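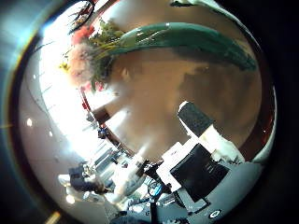

Stendness Manipulation Group
Minutes of the project meeting, 11th March

Chair: Mafalda Quintela
Also present: the Kulliretti bench team, the two students from Torres, one person from Lerkville on the phone line, intermittently
Apologies: the statistician, who sent a list of objections in place of herself

1. Minutes of the last meeting
Agreed, after the word "promising" was struck from item 3 at the request of the person who had said it.

2. Stem handling: results so far
The bench team reported on the comparison between the fixed-force grasp and the slip-triggered one. There are now 223 scored attempts. The slip-triggered grasp leaves fewer bruised stems, and the gap has survived the removal of the attempts everyone was suspicious of. It is slower. The Lerkville line was of the opinion that slower did not matter, and then dropped out before being asked to whom.

MQ asked whether the two methods had been run on the same flowers. They had been run on the same kinds of flowers, bought from the same shop, on different mornings. MQ asked for this sentence to be minuted as spoken. It is.

Agreed that from now on the two methods alternate within each bunch, with the order drawn beforehand and written down by someone other than the person running the arm.

3. Scoring of damage
Two scorers disagreed on 20 of the attempts, nearly all of them to do with petals. One counts a loosened petal as damage; the other holds that petals come loose in the ordinary course of being a petal. Discussion was long and, towards the end, botanical.

Agreed: stems and leaves are scored for the main result. Petals go in a separate column, to be reported whatever they say. Both scorers will redo the 20 without seeing which method was used, and without sitting next to each other.

4. Wrist view and leaf occlusion
Long leaves remain the chief nuisance. When a leaf crosses the wrist view the grasp point estimate wanders off along it, and the arm follows with great confidence. The Torres students have tried discarding any estimate that moves too far between readings. It helps with broad leaves and does very little for thin ones.

MQ wants the failures kept in and sorted by cause before anything else is tuned. One of the students asked how many causes there would be. Four, it was decided, the fourth being "other". Strong daylight from the window is to have a category of its own and may not be put under "other", however tempting.

5. Paper
Draft due in July. The title was discussed for longer than the method section, and "Gentle" was voted out by six to one. The statistician's first objection (no stopping rule) was accepted in full. Her second was accepted in part. Her third could not be read by anyone present and will be queried.

6. Any other business
Flower budget is overspent. Bunches used in trials are not to be taken home until scored. This was also item 6 last time.

Actions
MQ: write the stopping rule; circulate before the next run
Bench team: alternating order sheet; rescoring of the 20
Torres students: failure categories, with two clear cases of each
Lerkville: find a better phone line

Recent items
Minutes, previous project meeting (amended)
Bench booking rules at Kulliretti
Scoring sheet, version 4
Reading list: slip detection and soft stems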